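Help Center > Waste & Recycling > Foil and Food Packaging > Resolved

Foil trays rejected from mixed recycling, Mustdale site, ground floor

Last updated: Monday, February 26, 2018

Status: Resolved, monitoring through March
Reported by: Áine Duggan
Priority: Normal
Hauler: Walczak

Problem

The mixed recycling load from the ground floor was rejected at pickup. The rejection slip lists "foil, nested, food residue" and "paper cup, inside foil." Same wording on the previous slip. The load before that was accepted.

Environment

- Disposable aluminum trays, rectangular, rolled rim, Oter brand, bought in cartons of 100
- Paper cups, white, lined
- One table used for clearing, one beige bin at the right end
- Labels printed from the Dakden template

Steps to reproduce

1. Finish a tray and leave it on the table.
2. Put a used cup or napkin in the tray.
3. Fold the tray shut around it and drop it in the bin.
4. Wait for pickup.

Reproduced with a sample of 25 folded trays pulled before collection. When opened, 6 had a cup inside. Most of the rest had paper stuck to the bottom. From the outside there is no way to tell which is which.

Checked and ruled out

Bin size. The load was not overfull, and a larger bin would hold more of the same mix.

Tray type. Walczak accepts this foil if it is empty and scraped. Plastic lids are not in use here.

Label position. The label was moved from the wall to the bin for a week. No change in the sample.

Cause

Trays were treated as containers for the other trash. A tray with raised sides on a flat table collects whatever is put down next. Once folded, the contents go through as foil and the load fails inspection. The lined cups are not accepted with foil in any condition.

Fix

Clear in this order: loose paper first, then cups, then foil. The tray stays open and flat until everything else is off the table. Do not fold. Scrape it, check the corners, and stack it with the others, open side up. Trays that can't be scraped go in general waste.

The tray should be in this state before it is handled as foil:

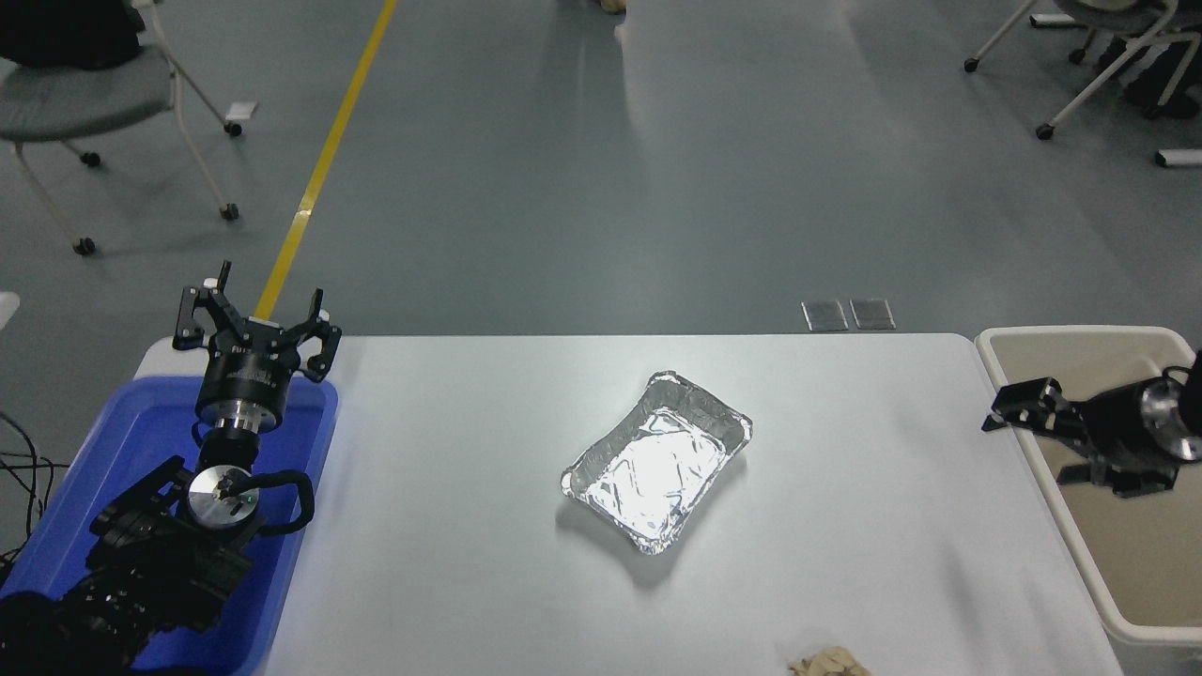
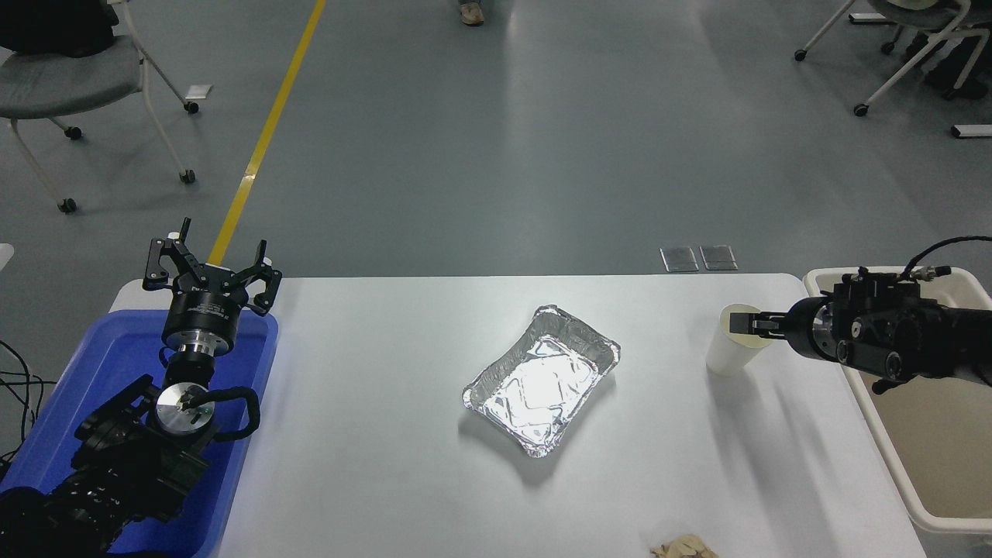 Empty foil tray, unfolded, on the clearing table. In the second picture a paper cup is at the right end of the table and crumpled paper lies at the bottom edge.

Notes on the tray check

Look at the inside under the overhead lights. Bare foil throws back a bright patch and grease dulls it. Crinkles in the bottom are normal and are no cause for rejection. Run a scraper along the rolled rim if anything was baked on. Rinsing is optional according to the hauler; if trays are rinsed, drain them before stacking.

Result

Second sample taken after the order of clearing was changed: no cups found in the foil. The next load was accepted without a slip. The site goes through over 2,000 trays a year, so the ticket stays in monitoring until the March pickups are done. Reopen if a slip comes back with either of the two codes.

Comments (3)

kmr_facilities: Does "scraped" include burned cheese? Ours doesn't come off with a plastic scraper.

Áine Duggan: General waste if it won't lift. Don't use a metal scraper, it goes straight through the bottom.

tolland2: We had the same slip text on the second floor. Stopping the folding fixed most of it. Napkins are still a problem.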